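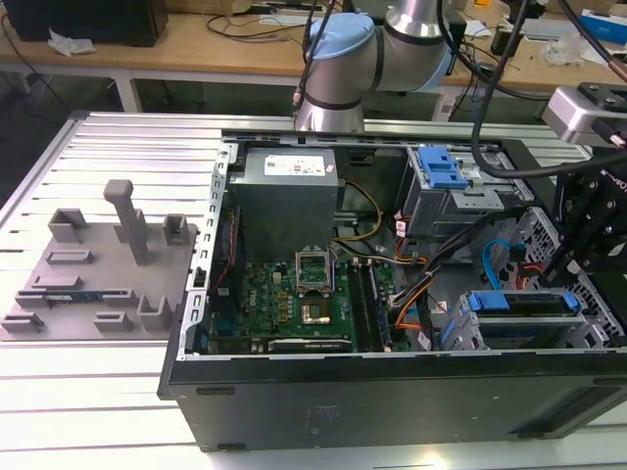

エルタリ(Eltari)技術センター 自動化設備課

卓上型組立・分解実演セル「Trurneck」
公開実演のご案内と設備概要

自動化設備課では、デスクトップパソコンの内部部品の取り扱いを対象とした実演セル「Trurneck」を運用しております。本設備は、使用済み機器の部品回収や保守作業の自動化をご検討中の企業、教育機関の皆様に、実機による作業をご覧いただくためのものです。2024年11月30日(土)には、当センターのパルト(Palto)棟において一般公開を実施いたします。

設備の構成
作業面には溝付きのアルミフレームを並べたテーブルを採用し、対象機と治具を同一面に配置しています。対象機は側板を外して横置きとし、ロボットが上方から内部に進入します。治具は3Dプリンターで製作した灰色のプレートで、メモリモジュールなどの小型部品を所定の位置に保持します。対象機の変更に際しては、治具の形状を見直したうえで再製作します。

取り扱い部品
公開時の実演では、メモリモジュールと、キャディに取り付けたハードディスクを主な対象とします。ハードディスクは形状が比較的大きく、把持位置のわずかなずれがベイへの進入角度に影響するため、操作条件の検討に適した題材です。電源ユニットおよびマザーボード本体の取り外しは実演に含まれません。

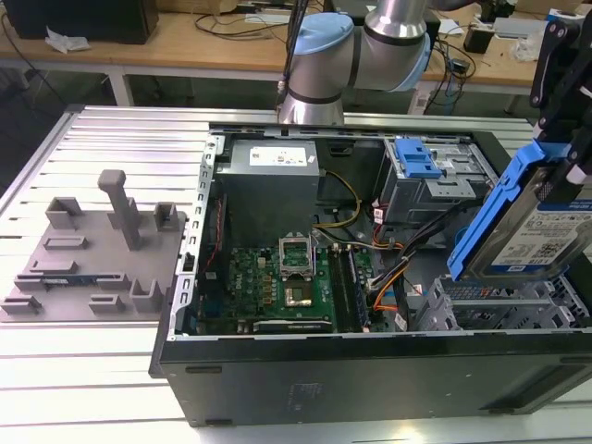 筐体上方でキャディ付きハードディスクを把持するグリッパ

グリッパと視点
グリッパは黒色のプレートとリンクを六角穴付きねじで締結した構造で、開いた筐体の内側に指先を差し入れて作業を行います。筐体内には電源線やSATAケーブルが通っており、部品に近づく経路の設定にあたっては、これらの配線との干渉を確認する必要があります。

作業の観察には、作業台側の固定カメラと手首側の小型カメラを使用します。前者は治具と対象機の位置関係の確認に、後者は指先と部品の位置関係の確認に用います。会場では両方の映像をモニターに表示し、担当者が工程に沿ってご説明いたします。 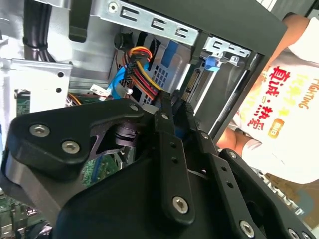

公開実演について
実演は午前と午後の2回行います。定員は各回11名とし、事前申込制とさせていただきます。1回の所要時間は質疑応答を含めて43分です。内容は各回とも同一ですが、対象部品の順序は当日の進行により変更することがあります。

解説は設備主任のタマラ・デムチェンコ(Tamara Demchenko)が担当いたします。使用言語は日本語とし、英語での質問にも対応いたします。治具の設計に関するご質問は、実演終了後に個別に承ります。

見学に際してのお願い
一、会場では係員の案内に従い、稼働中のロボットおよび作業台に触れないでください。
一、長い髪は束ね、ストラップ類は外したうえでご入場ください。
一、静止画の撮影は可能です。動画の撮影をご希望の場合は、申込時にお申し出ください。

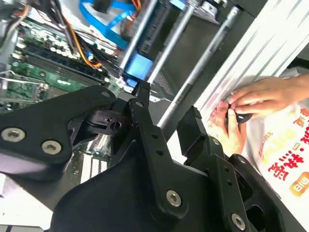
手首側カメラの視点。開いたグリッパの奥に対象機の内部が見える

お申し込み・設備利用
見学のお申し込みは、10月より当センターの受付窓口で承っております。氏名、所属、希望回および連絡先をご記入ください。定員に達した回は受付を終了いたします。

公開日以外の設備利用については、黄(Huang)記念研究棟1階の自動化設備課で相談を受け付けています。持ち込み機器による試行をご希望の場合は、対象機の外形寸法と、内部の配置が分かる資料をご用意ください。治具の新規製作が必要なときは、利用日程とは別に製作期間を設けます。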